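Narkov Street Tenants Association – minutes, March meeting

Started 7:10 pm, laundry room, 18 present. February minutes accepted, no changes.

Heating. Findora came out twice for the boiler in the back building. Top floor still cold in the mornings. They want to replace the pump, quote not in yet. Agreed to chase in writing and copy the landlord. Anyone with a cold radiator – write down the time and the apartment number, sheet is by the mailboxes.

Bikes. Hallway still blocked on the ground floor. Tags go on all bikes this month, untagged ones move to the basment after 8 weeks. One objection, noted. Racks from Bramine cost more than last year, so 3 for now and see how it goes.
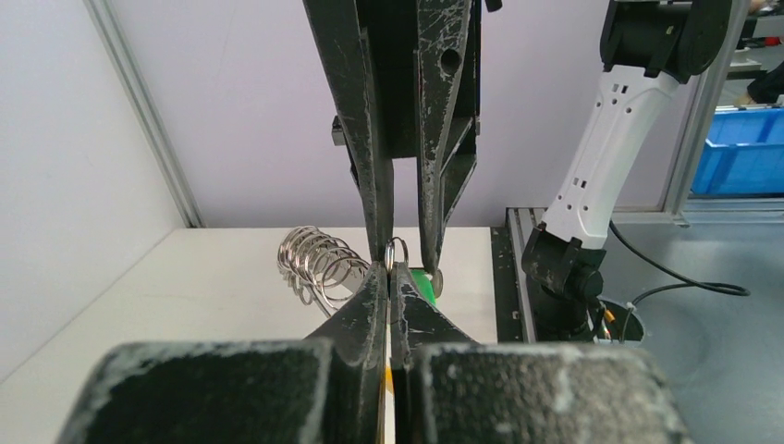
Black grippers, close up.

Trash. Pickup moved to 8 am, bins out the night before please. Cardboard has to be flat. Shokri will take old paint if the lids are on, no loose cans. Long talk about the raccoons, no decision.

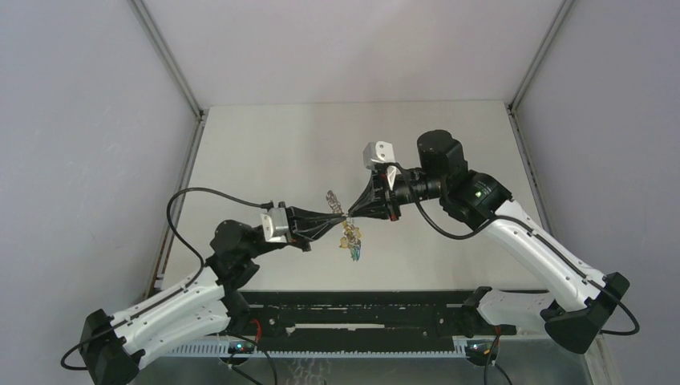 Front door lock sticks again, landlord says it was oiled. Asked for a new cylinder insted. Key copies to be paid by the landlord if the cylinder gets changed – want that in writing first.

Yard. Planting day moved to May. Hose is missing, please check your storage units.

Any other business: noise after 11 on the second floor, letter to go out to all. Stairwell light, third floor, reported.

Closed 8:40 pm. Next meeting same room, date on the door.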